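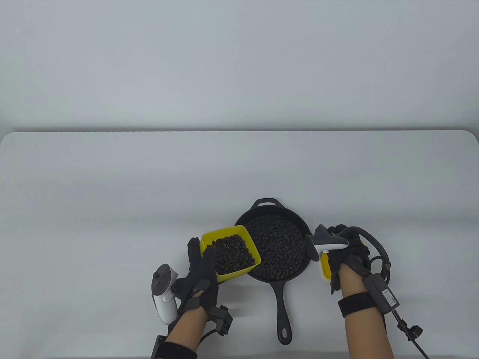 An afternoon at the Turkside open day: can machines do the chores yet?

7 February 2021

Turkside is a shared workshop building on the edge of town, and once a year the tenants unlock their doors and let people wander through. I went to see the household work on the upper floor. I cook for a living, and I have been told for years that a machine will soon do the dull half of my job. I wanted to see how soon.

The short answer is that it depends heavily on the chore.

Ground floor: Birkeck

Birkeck makes equipment for small warehouses and corner stores. Their demonstration was a shelf-stocking arm that took boxed goods from a cart and set them on a shelf with the labels facing out. It did this well. The boxes were all the same size and the cart was always parked in the same spot, between two strips of tape on the floor. A visitor asked what would happen if the cart stood a little to the left, and the engineer moved it to show us. The arm stopped and waited for help.

They were open about this. A store that can keep things in the same place can use the machine now. Birkeck said the arm had placed 236 boxes that day before we arrived, with 3 on the floor. I have worked with people who did worse on a Sunday.

Upper floor: Skerkik

Skerkik works on kitchen chores, and this was the crowded room. Most of what they do at present is record people doing the work by hand. The person wears gloves, with a controller fixed to each hand and sensors strapped on at the wrist, and the movements are stored so that a machine can be trained on them later. The task on the table was black beans, two yellow containers and a cast-iron skillet.

It sounds like nothing. I have tipped beans into a pan more times than I could guess and never given it a thought. But there is a fair amount in it. You have to hold the container firmly without squeezing the sides in, bring the edge over the rim of the pan, and tilt it slowly enough that the beans slide and don't jump. When the pan is close to full, you have to slow down again or stop. A heap of beans moves a bit like a liquid until it suddenly doesn't.

The staff said they want 200 good recordings of each task before they start training, and that they throw out any where the person hesitates too long. They also change the amount in the container and where the skillet sits. Iron skillets are useful for this, they said, since they stay put if they get bumped. Light pans slide around and spoil the take.

I asked whether the trained machine could do the job yet. On a good day, they said, it pours into a large bowl without much trouble. A shallow pan is harder. It has no feel for the last handful and tends to keep going. Cleaning up what it spills is a separate task, and they have not started on that one. They hope to have something to show in June.

Across the hall: Hutapea

Hutapea had the smallest room and a towel-folding machine. It took 4 minutes to fold one bath towel. The fold was neat. The towel had to be handed to it by a corner, so somebody has to stand there.

What I would buy

For a shop with steady stock, I think the Birkeck arm is close to worth the money, if the floor is level and the staff will respect the tape. For a kitchen, I would not spend anything this year. The pouring work was the most interesting thing I saw, but what I saw was mostly the collecting of lessons, and the pupil has a long way to go.

Parking is behind the building and is free. The stairs to the upper floor are steep, and the elevator was out of service — ask at the front desk before you go up. Coffee was available on the ground floor until three.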